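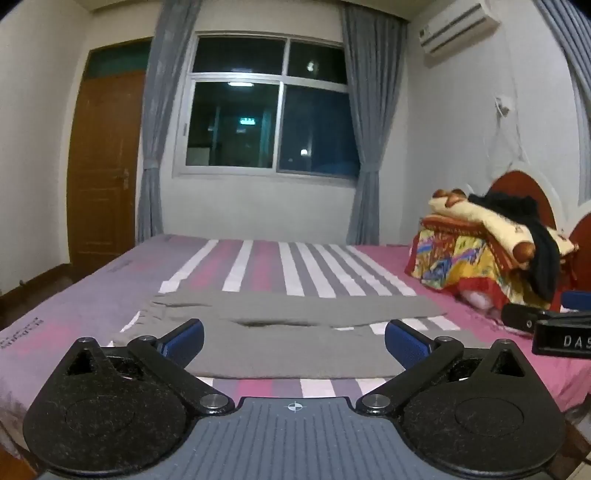
Bedroom is next. I have had this pink and lavender striped sheet for 12 years and it still fits the bed.

The heap by the headboard has to go somewhere tonight. The multicolored quilt goes back in the closet until June. The cream blanket with the brown print stays out, I get cold.

Gray cloth gets folded again, properly, in 3. Ebony Cosgrove showed me that and it does fit the shelf better.

Black thing on top of the pile is going on a hanger.

Still need 2 more storage bags. Hondstead was out. Will try Plulter tomorrow.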